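Notebook, 16th July

Went through the Tkachenko proposal again for the rain garden and lighting piece at Stidomlow. Still not convinced. Writing this down before the call with Beverley so I don't soften it on the phone.

The pitch: a run of reed-shaped stalks standing in the basin, each with a small solar cap, storing charge by day and giving a faint glow at night while a wick inside the stem pulls water up and lets it evaporate. Cooling, light and "living infrastructure" in one object. The drawings are lovely. The numbers are thin.

Wick test, bench. Set up 2 stems in the tall tank, one with the Norent felt core, one with plain cotton rope. Ran them 14 days with the fan on low. Felt core climbed well at first and then slowed to almost nothing. Cut it open and there is a crust near the top, chalky, which I take to be minerals from our tap water. Rope did no worse. So the expensive core bought us a nice first week. Would like to see it repeated with basin water before anyone quotes "passive cooling" in a grant application again.

Cap output. The sheet says 357 mWh on a clear day. I don't doubt the cell, I doubt the clear day. The basin sits under alders on the south side and the sheet assumes open sky. Beverley Pryor's shade survey from February was done with the leaves off, and she says so in her own notes, but the version in the deck has lost that line. Needs to go back in.

Biology. The text says the stem is "modeled on" horsetail. As far as I can tell it has ridges, and that's where the horsetail stops. Horsetail ridges are doing structural work. Ours are printed on a solid tube. If the school panels are going to teach kids about plant structure then either the ridges should carry load or the panel should say they are for looks. I'd be fine with either.

Flirnness want 29 stalks in the first phase. I'd put in a handful, leave them through a winter, and log them. Ice around the base is my worry, and algae on the caps after that. Neither is in the risk table.

Things I did like: the socket detail at the foot, which lets you pull a stalk without draining anything. The warm color of the light. The idea that the glow drops off late at night, if it's there for the insects and not to save the battery. Ask.

To do
- felt core again, basin water, same fan setting
- weigh the crust
- lux reading at 1 m, dark room, old battery and new
- get leaf-on shade numbers
- ask who cleans the caps and what with
- return the borrowed meter

Rope stem still running in tank B, please don't top it up.
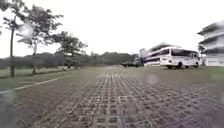 Grass pavers, soil and thin grass in the cells, paler band up the middle.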